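Labels and Wrappers for Homemade Soap: Workshop Notes

Filed under: Workshop, Paper and Packaging

Paper that sits against soap has a harder life than paper on a candle or a jar. The bar gives off moisture for weeks, the surface carries free oil and fragrance, and the package gets picked up with damp hands. The notes below cover bands, printing and adhesive for small batches done at a kitchen table or bench.

Wait for the cure

Do not band cold process bars before the cure is finished. The bar loses water and shrinks, and a band cut to fit in week one will slide off by week five. Weigh one bar from each batch on a kitchen scale. When the weight holds steady over 3 readings taken several days apart, the batch can be wrapped. Melt and pour is different: it pulls moisture out of the air and needs film under the paper band.

Paper weight

Uncoated text stock folds cleanly around a square edge. Card stock cracks along the fold unless it is scored first. The Tostby kraft roll I use is on the heavy side and still takes a crease from a bone folder without scoring. Coated paper resists oil better but shows every fingerprint, and most glue sticks will not hold it.

Check the grain direction before cutting. Bend the sheet gently both ways; the easier bend runs parallel to the grain. Bands should be cut so that the folds run with it.

Cutting bands to length

1. Wrap a scrap strip around the bar and mark where it meets.
2. Add an overlap of 5 mm for glue stick, or double that for double-sided tape.
3. Cut one band and test it on the largest and smallest bars in the batch.
4. Set the trimmer stop and cut the rest in short stacks.

Bars cut by hand vary. If one band does not fit both extremes, plane the large bars down. Do not make two sizes of band – they will get mixed up in the box.

Printing

Laser toner is the safer choice. Dye-based inkjet ink runs as soon as a wet thumb touches it. Pigment inkjet is acceptable on uncoated stock after a night of drying. Ming-te Lui, who prints for several market sellers, runs everything through a laser printer set to the heavy paper tray and lets the sheets lie flat under a board before trimming.

Dark solid backgrounds use a lot of toner and crack white at the folds. If a dark color is wanted, print on colored paper or keep the solid area on the front panel only. Artwork should be exported at 400 dpi if it contains small type.

Dark blue backgrounds

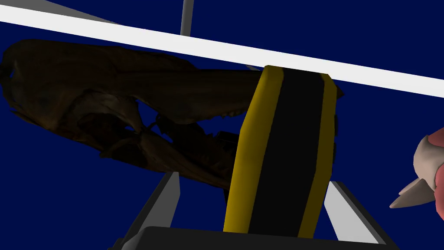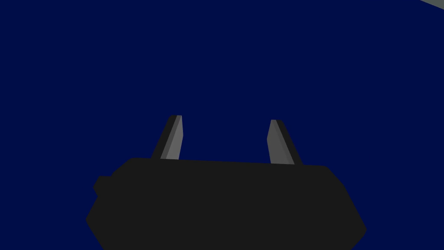 Adhesive and storage

Glue stick is adequate for uncoated bands. Apply it to the overlap only, never to the soap. The Gornby tape runner is quicker on a batch of 410 bands, but the refill should be changed before it starts to skip.

Store banded bars on edge in a cardboard box with the lid ajar. Plastic tubs trap moisture and the paper will ripple. Keep strongly scented batches in separate boxes, and write the batch date on the inside of each band in pencil.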